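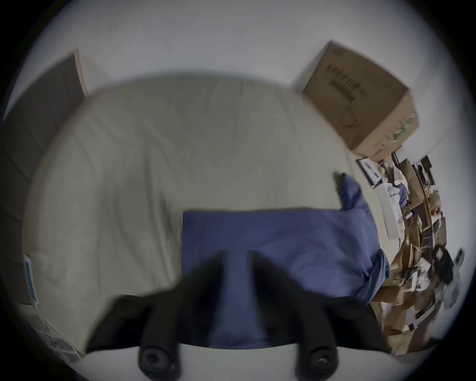
*Fig. 1 — Hand-held gripper over a folded blue cloth, bed setup.*

**Kuusisto project, progress report to Leva**
19/10/2019
Written by Eero Mustonen, software side. Seraina Zaugg gets the budget sheet separately.

Short version: perception is ahead of plan, planning is on plan, replay tooling is behind. Money fine. Details below, sorry for the fragments, we have a merge freeze tonight and I want this out before it.

## Perception

New cloth segmenter is in. Runs on the wide-angle wrist view straight, no undistortion step first — we tried both and undistorting cost us the corners, exactly where the cloth tends to wander off to. Model now trained on 1145 labeled stills. Vilho did most of the labeling, Hilkka rechecked the edges.

What works: one-color cloth on pale bedding. Mask is clean nearly every time, even when the fingers cover a good part of the cloth.

What doesn't: motion blur on the fingers. When the fingers smear, the mask leaks onto them and the grasp point jumps. Eino has a patch that drops any frame where the finger outline is softer than a threshold. Crude but it holds. Proper fix is shorter exposure and that needs the new lights, see Requests.

Also the fold detector still confuses a hem with a fold. Known since June. Not fixed. We have a plan (feed it two frames instead of one) but no results to show so I won't promise anything.

## Planning

Grasp planner picks a pinch point and a lift direction from the mask plus the wrinkle map. Rewrote the scoring over the summer. Old version always went for the highest wrinkle, so it got stuck picking the same bunched-up spot over and over. New version adds a penalty for spots it already tried and a bonus for being near a straight edge.

The case we are tuning on now is the mid-cloth pinch. Fingers close on a narrow fold, cloth comes up off the sheet in a tight strip, the rest stays spread on the bed.

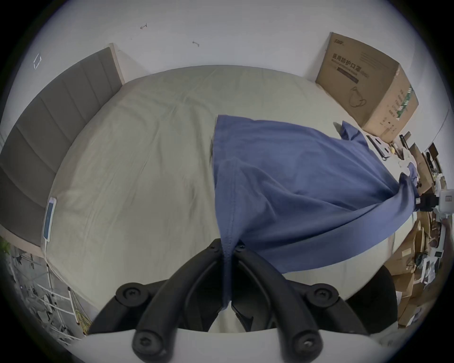 It's harder than a corner grasp because the planner can't tell from the mask alone how much fabric is between the tips. Two layers or four, looks the same from behind the fingers. Hilkka is adding a layer estimate from finger opening width. Opening width is already logged, so no hardware change, just a new field in the state message. Early numbers not worth reporting yet.

Plan time is 37 ms on the lab desktop. Target in the proposal was under 50 so thats done. On the small onboard computer its slower and I haven't measured it properly since the rewrite, will do before the next report.

## Control

Little to say. Closing force is now ramped instead of stepped, gripper stops pushing the cloth away when the tips meet. One regression: after a dropped packet the controller sometimes held the last velocity command for a full cycle. Eino found it, there's a test for it now, closed.

## Tooling

The weak spot. Replay viewer (Trestex) is supposed to show video, finger state and planner scores on one timeline. Video and finger state are synced. Planner scores are not — they get stamped on arrival instead of at capture, so everything is late by an amount that changes. We waste real time on this when debugging. Vilho is moving to capture stamps everywhere, touches 32 files, review is half done.

Export to the Idinus format works for single recordings. Batch export dies on anything over 2000 frames, runs out of memory. Workaround is to split the recording first. Ugly. Fix is scheduled right behind the timestamp work.

Docs: behind. The install page is right, the rest describes the old planner.

## Changes to plan

- Folding in mid-air: pushed to next period. Needs the layer estimate first.
- Towels and other thick fabric: dropped from this milestone, agreed with Seraina by phone.
- Cluttered rooms: pulled in early. Segmenter copes with busy shelves at the edge of the view better then we expected, so we may as well log it now.

## Requests

1. OK to move the unspent travel money to lights. Two small panels, quote is in the budget sheet.
2. A decision on whether Leva wants raw recordings or only the exports. Changes how much storage we buy.
3. Hilkka's contract. Ends with this milestone, layer estimate is hers and it won't be finished by then. Would need an answer soon.

Known open bugs are in the tracker, tag "leva-visible". If the link asks for a login write to me or Eino and we'll add you.

— Eero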